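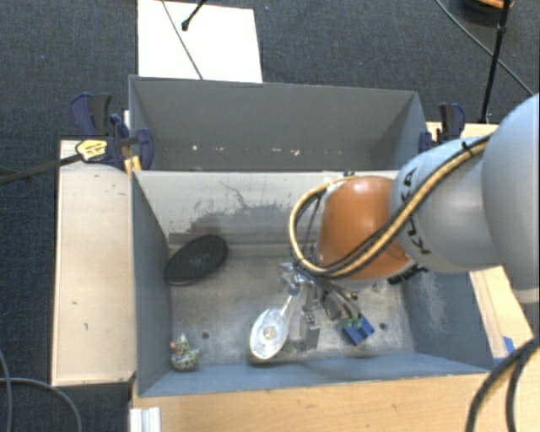

Tuesday, January

Glue test for the Geser boxes, continued. The batch from Arkik is thicker than the old one and I needed 2 passes with the brush to get an even layer. Boards from Sugden cut clean, no dust on the edge.

Pressed 9 samples overnight. The corners hold well, but the long side opens a little when I bend it by hand. I think the paper was too dry. Tomorrow I will repeat with paper kept in the humid cabinet.

Brollcombe asks for 3,000 pieces, we have board only for 2,000. Must write to them before lunch.

Please do not move the weights from the left shelf, the test is still running.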